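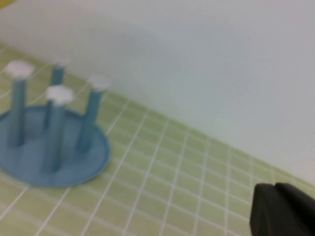
Small bottles and baby cups dry best upside down with air moving through them, and a peg stand does that in very little space. Wash everything first in hot soapy water and rinse until no suds are left. Then set the stand on a flat, wipeable surface near the sink. A blue one with four posts on a round base, like mine on the pale green tile, holds one bottle per post. The white caps are wider than the posts, so check that the neck of each bottle clears them before you push down.

Shake each bottle twice over the sink and lower it straight onto its post. Leave a gap between bottles — if the sides touch, turn the stand or take one off. Narrow necks dry slowly. I leave mine overnight and put them away in the morning.

Once a day, lift everything off and pour out the water that has collected in the base. Wipe around the foot of each post with an old toothbrush. In hard water areas (we're in Hildale, and it's bad) soak the stand in one part white vinegar to four parts water, then rinse well.

Lids and rings go on a folded towel beside the stand. Change the towel every evening.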